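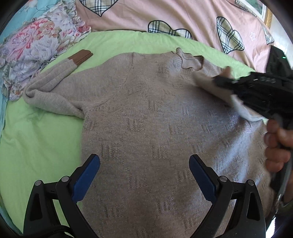 Two hand-held grippers and one jumper. Folding practice on a green sheet.

HOW DO YOU BUY A ROBOT? (and what does it really cost?)

Say your school or club wants a robot that can fold clothes. Great idea! But somebody has to pay for it. And before that somebody has to work out what to buy, how many, and when. Grown-ups call this planning the budget. Budget just means a list of the money you have and what you want to spend it on.

Quick guide coming up. Get a pencil.

FIRST, WHAT'S THE JOB?

Don't look at the shiny adverts yet. Write down the job. One sentence.

"Fold jumpers" is a job. "Be clever" isn't.

Jumpers are hard, by the way. Harder than boxes. A box stays the same shape when you pick it up. A jumper flops about, the sleeves go everywhere, and knitted wool or cotton stretches when you pull it. So a robot needs to learn how much to pinch and where to pull. It learns that from people.

HOW DOES IT LEARN?

One way is with hand-held grippers, like the ones in the photo. A gripper is a tool with fingers that open and close. A person holds it and does the job, a camera on the gripper watches, and the recordings go to a computer. Lots and lots of goes. Later a robot with the same sort of fingers can copy the moves.

See the blue pads on the two fingers at the bottom? They're the part that touches the clothes. The other gripper, the black one on the right, has got hold of a pale bit of fabric and it's blurry from moving.

Why does this matter for shopping? The grippers are cheaper than the robot. So lots of teams buy grippers first and the robot arm much later, when they know the job can be done.

SO WHAT GOES ON THE LIST?

Let's pretend we are planning for the Homevton after-school club. Their project is called Owen. (Owen is the robot. Well, it will be. At the moment Owen is a list.)

Club money for the year: £3,197

Things they need to start:

Pair of hand-held grippers from Nateck, £381
Spare finger pads, one pack, £11
Memory cards and a case, £70

Add those up. 381 + 11 + 70 = 462. So £462 to get going.

Now take it away from the club money. 3,197 - 462 = 2,735. That leaves £2,735 for the robot arm, and for everything they forgot. There is always something they forgot.

THE BITS PEOPLE FORGET

Delivery. Heavy things cost more to post.

Batteries and chargers. Are they in the box or not? Ask.

Parts that wear out. Pads rub on cloth all day, so they get smooth and then they slip. Same as the soles of your trainers. Buy spares with the first order, it saves paying delivery twice.

Somewhere to work. You need a flat space big enough to spread a whole jumper with its arms out. A bed does fine for practise, or a big table. Free if you already have one!

Things to fold. Also free. Ask at home for old clothes, all different. Thick, thin, stripy, plain. If you only ever practise with one jumper the robot only gets good at one jumper.

Time. You don't pay for it at the till but it still goes on the plan. Somebody has to do the folding over and over.

Mending. Robots break. Put a bit of money to one side and don't touch it.

BUY, BORROW OR HIRE?

Buying: it's yours for ever. You also have to fix it for ever.

Borrowing: costs nothing, but you have to give it back and look after it. Ask a nearby school or library.

Hiring: you pay a bit each month. Good for a short project. Bad if it goes on and on, as you can end up paying more than the thing cost in the shop. Check with a sum. Monthly price times number of months. Is that bigger than the buying price? Then think again.

The Homevton club wanted to hire an arm from a firm called Gonari for one month and see how Owen got on. Sensible. If he's hopeless at sleeves they haven't spent the lot.

WHEN DO YOU ORDER?

Work backwards. The club wants to show Owen to parents in March. Before that comes testing. Before testing comes teaching, and before teaching the parcel has to turn up. So they put the gripper order in during the autumn term, and the arm comes after christmas.

Draw it as a line on a long bit of paper. Show day at the right hand end, today at the left. Then fill in the middle. If it doesn't all fit, start sooner or pick a smaller job. Flannels instead of jumpers maybe. Flannels are square, no sleeves.

QUESTIONS TO ASK THE SHOP

How much with delivery?
What's in the box?
How long till it comes?
Can we buy spare pads on there own?
What happens if it breaks in the first year?
Is it safe for children to use, and does a grown-up need to be there?

Write the answers down with the name of the shop. Do it for two shops at least, then compare.

HAVE A GO

Pick a boring job at home. Socks, plates, toys on the floor. Write the job in one sentence. Make a list of what your robot would need and guess the prices, then look up the real ones with a grown-up. Were your guesses too low? Most people's are.

WORDS

Budget: a plan for money
Gripper: a tool or robot hand that holds things
Spare: an extra one for when the first wears out
Hire: pay to use something for a while

Page updated October 2026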